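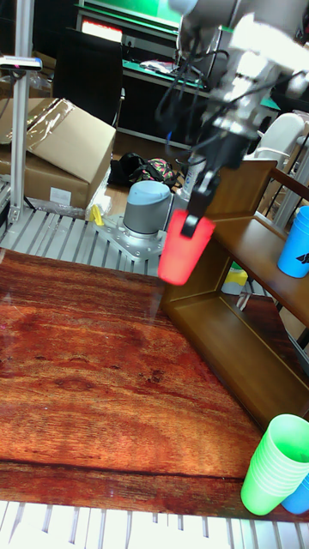 Talk for the evening class, Sat 28 November
Speaking time with questions: 40 minutes

Slide 1. Good evening. Thank the host, Ruairi Rankin. Say my name slowly.

Slide 2. My subject is how people learned to share drinking water in towns. I begin with the public well and end with the paper cup.

Slide 3. The well. People waited there, so they talked. Read the short letter from Masumov -- only the second paragraph, the first is too long.

Slide 4. The common cup on a chain. Everybody drank from the same one. Ask the room: who remembers such a cup at school or at a station? Wait for the hands.

Slide 5. Doctors begin to complain. Here I must not go too fast. Explain the word "contagion" before I use it.

Slide 6. The fountain with a jet of water. No cup is needed, but small children cannot reach it. Show the step which was added in Skelon.

Slide 7. Paper cups. Mention the price, and the trash. If the time is short, skip to the map.

Slide 8. Map of fountains. Take questions, Fergus Cruickshank has the microphone.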